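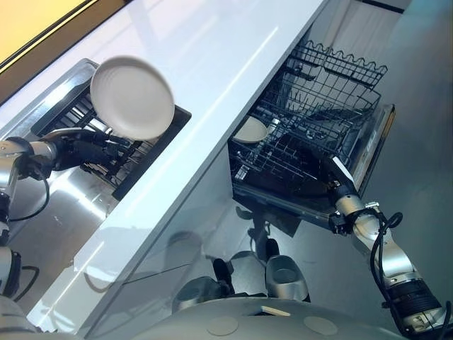

Olden Fund > Grants > Community Kitchens > Arkudholm > Progress report, July

Status: open and running, one item late (hood vent, see below). Sorry this is short, we are mid-service most of the day.

Money. Spent to date $2,554 out of the equipment line. Most of it went on the dishwasher hookup and the plumber. Petkov invoiced in two parts, second part not paid yet, want the leak under the counter looked at first. Small drip. Bucket for now.

Dishwashing. Biggest change since last report. Plates now go through the machine after both sittings, hand washing only for pots and the big trays. Lunch cleanup used to run till 4 pm, now done by 2:30 most days. Drying rack stays in the sink for things that cant go in the machine. Upper rack sticks a bit when fully loaded, Drakeo say it needs new rollers, quote to follow.

Plates. Bought 81 plain white ones to replace the mixed lot. They stack properly, which the old ones never did. Chipped already: 8. All of them from the first two weeks when we were stacking them wet on the steel shelf. Mat on the shelf now, no chips since.

Meals. 312 served last month, over what we put in the application. Evening sitting still thin. Moved the start to 6 pm, too early to say if its helping.

Late: hood vent. Part on back order with Petkov, no date given. We are keeping the fryer off untill it is in, so menu is soup, bakes, and cold stuff. No complaints so far except about the fries.

Asking for: OK to move what is left in the signage line over to rollers and a second cutlery basket. Wont change the total. Need an answer before the next order goes in to Drakeo.

Receipts are in the shared folder except the plumber's, that one is coming by mail. Next report same format unless you want the longer form.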